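Ikik > Residents > Association > Minutes

Search this site Enter keyword Go

Print this page | E-mail this page

Ikik Residents' Association
Minutes of the November meeting

The meeting was opened at 7:10 in the evening by the chair, Derek Bloxham. The minutes of the previous meeting were read and accepted with one correction: the gate which does not close is the gate on the river side, not the gate on the school side.

1. Bus shelter on the Lawal road

The chair has received an answer from the bus company Mosisport. They agree that the shelter is in a bad condition, but they consider that the roof belongs to the town and only the bench belongs to them. The town has written to us the opposite. It was decided to send both letters to both offices, with a request that they speak with each other. Several members said that the older passengers are now waiting inside the bakery, and that the baker is patient but cannot be asked to accept this all winter.

It was also asked whether the last bus could leave Lawal 6 minutes later, so that people coming from the evening train can reach it. The chair will add this question to the letter.

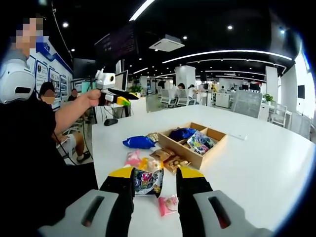 2. Money

The balance of the association is 1,822. From this amount we must still pay the insurance and the repair of the notice board. The member who paid for the new lock from her own pocket will be paid back this month, with our apologies for the delay. A proposal to raise the yearly contribution was discussed for a long time and was not accepted. It can be brought again in the spring if somebody wishes to prepare the calculation in writing.

3. Noise and deliveries at Plostudine

Plostudine, the furniture workshop at the end of our street, has changed its delivery hours. The trucks come now before six in the morning and they stand with the engine running. Residents of the first houses explained that they cannot sleep with the window open, and one family has a small baby. Other members reminded the meeting that the workshop gives work to people from the neighborhood and has always repaired the benches without asking for payment.

It was agreed to begin with a friendly conversation. The chair will visit the owner and will ask for two things: that the engines are switched off while waiting, and that the first delivery comes later. If there is no change before the next meeting, we will write a formal letter.

4. Evening classes

The sewing class has 26 names on its list and the room can hold only half of them comfortably. The teacher offers to divide the group and to teach on a second evening for the same fee. This was accepted with thanks. The choir asked if it can keep its music stands in the small storage room. Accepted, on condition that the way to the fuse box stays free.

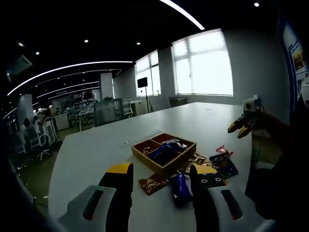
Derek Bloxham
Chair, Ikik Residents' Association

5. Trees along the river path

The town wants to plant up to 50 young trees between the bridge and the playground. Members are in favor, but they have questions about who will water them in the first two summers. The last time, this was not written anywhere, and many of the trees dried out in July. We will answer to the town that we support the plan and that we ask for a written promise about the watering. It was also requested not to plant in front of the boat steps, where families go down to the water.

One member would prefer fruit trees. Another member was against this on account of the wasps. The meeting did not take a vote on it.

6. Other matters

The notice board has again old posters on it. Everybody who hangs a poster is asked to write the date in the corner and to take it down after the event.

A gray bicycle without a front wheel has been locked to the railing of the entrance since the summer. A note will be attached to it. If the owner does not come forward before the next meeting, the lock will be cut and the bicycle will be given to the repair course.

The keys of the hall must be returned through the mail slot, also when the next group is already waiting outside.

The meeting was closed at 8:55. Corrections to these minutes can be given to the chair in writing before the next meeting.

Print this page | E-mail this page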